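Filed under: Household sorting / Questions and answers

Sorting after a meal: frequently asked questions

Do yogurt cups need to be washed?
Scrape them out. A quick rinse in used dishwater is enough. Pull the lid off completely, as cup and lid are different materials.

Can cans be crushed?
In the Amport district, yes. In Kurach, leave them whole; the sorting line there reads the shape.

Where do used tissues go?
General waste. The fibers are too short to recycle.

How should foil be handled?
Collect small pieces and press them into one ball. Single scraps fall through the screens.

Are snack bags foil?
Usually not. Crumple the bag and let go. If it springs open, it is coated plastic film and goes in general waste.
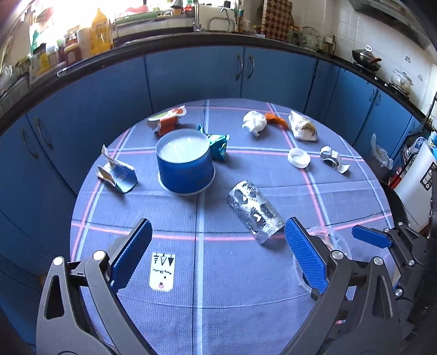 What is the best order for clearing a table?
Take metal first, then rigid plastic, then cartons, flattened. Film, tissues and food scraps come last. Bottle caps go back on their bottles. A cap without a bottle goes with rigid plastic.

Is there a size limit for cartons?
Some 700 mm on the longest side. Cut down anything larger.

Comments (2)

Petersen: Does the cap rule apply to metal caps?

Annelore Sperling: No. Metal caps go with the cans.

Last revised 2nd August | Contact | Back to top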